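# neker

A small word list of things people call the containers in their own kitchens. Lives in plain text, one entry per line, tab between the word and the meaning. If your editor turns tabs into spaces, please have a quiet word with it before sending a patch.

Started by Eugénie Leblanc after a long argument with Trevor Bouchard over whether a caddy can have a lid. It can. See `caddy`, and the 56 lines of notes beneath it.

## What's in it

- `words.txt`, the list
- `cavham.txt`, words heard only in Cavham, where they have 8 names for a biscuit tin and use none of them for biscuits
- `quarrels.md`, self-explanatory

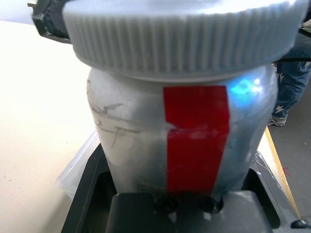
Spelling follows whoever said the word first, even when they were plainly wrong. Plurals are left out unless they do something odd. The hardest entry to settle was `jar`, which half our contributors reserve for glass. We let plastic in: a white tub-shaped thing with a ribbed screw lid wider than its body is a jar in this list, and a strip of red tape down the front doesn't make it a `canister`, whatever Trevor wrote in the margin.

## Known problems

The Clirno entries have no sources. They came on the back of an envelope, and the envelope has gone.

`zacharias` is in there twice, once as a pickle crock and once as the man who sold them. Both stay until September.

## Sending words

Open an issue with the word, the meaning and where you heard it. "My nan" is a fine source. Two nans are better. Please don't send `Tupperware` again.

Licence: do what you like, but keep the quarrels.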